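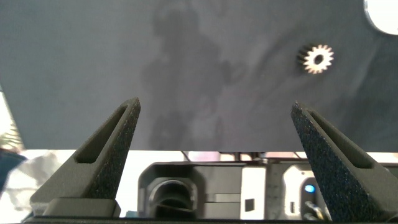
Small spur gear on the grey bench surface.

Gear bench notes, May

The small-parts bench at Carkent has moved to spur gears. Pankaj Khurana has written up the handling order, filed as sheet 948.

Gears are laid out singly, bore upwards, and checked for burrs before fitting.

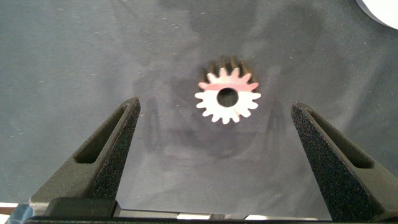
Can the gears be oiled before fitting?
Leave them dry until the whole set is on its pegs — oil picks up lint from the cloth.

Two points from sheet 948:

1. Keep the cloth flat and brush it at the start of each shift.
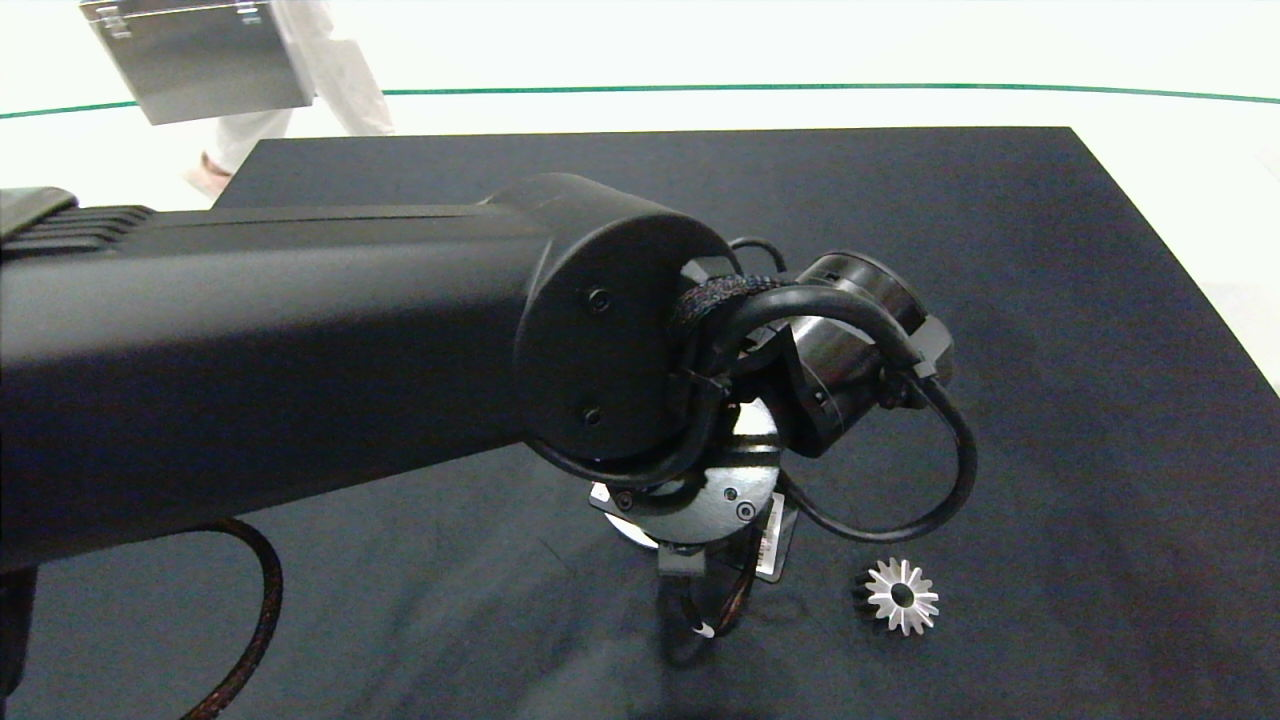

2. Return spare gears to tray 38.

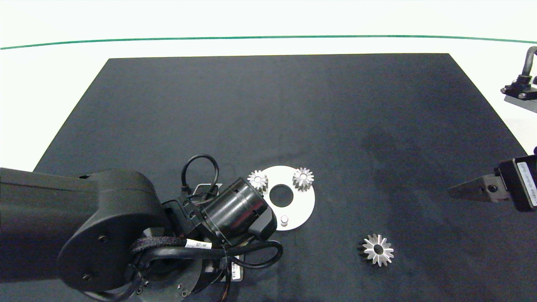 Nisha Nishad is revising the fitting section and wants comments by the end of the month. Her draft deals mainly with bore clearance. It also covers part-filled plates, such as the white one with two gears on it and a bare peg near its lower part. Send remarks to her at the Rothe office, quoting 1051.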